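**Yeon** is a television drama made by the production company Cilteo and first shown on the entertainment channel Ovo. It follows two sisters who inherit a failing cinema in the fictional harbour town of Nellemer. The first series had four episodes and began on 2020-04-01.

Filming took place over three months, mostly in a disused dance hall that stood in for the cinema. The street scenes were shot later, in June, and the opening episode was shown without them.
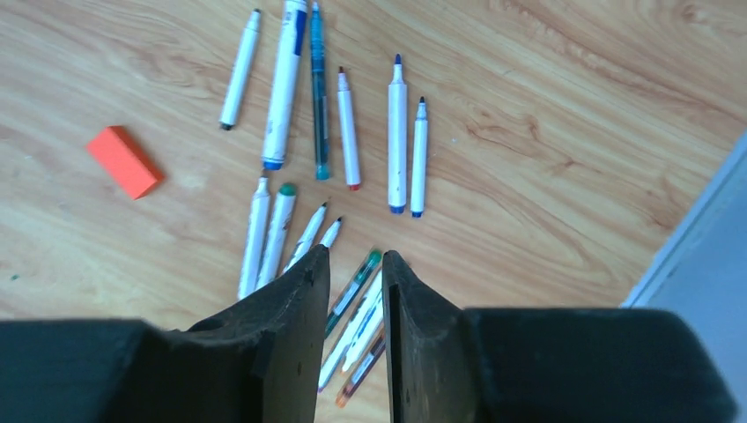

A second series was ordered after the first had ended. It drops the courtroom story and gives more time to the younger sister, who leaves Nellemer to work as a film dubber. Viewers were divided over the change, and an online petition to bring back the original ending gathered 1,149 signatures. Cilteo did not reply to it. The theme song was released separately as a single.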